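Subject: Re: [tetunix-teleop] How many demos before it picks up anything?

On Thursday you wrote:
> We have 47 demos of bin to bin and the policy still just hovers
> over the handles. Do we simply need more?

Maybe, but I'd look at how you're driving first! We were at 191 on the Urley arm and mine were awful, all stop and start, because I kept letting go of the controller to think. 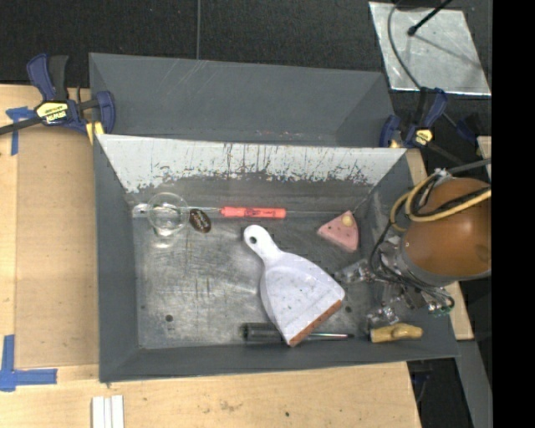
So now I do 20 practice runs with recording off, then start saving. I also pick the order before I touch anything (dustpan first if it's lying over a screwdriver, then the rest), and I throw out any run where I fumble the grasp twice.

What rate are you logging at, by the way? Our Kabbaj script was dropping frames for all of September.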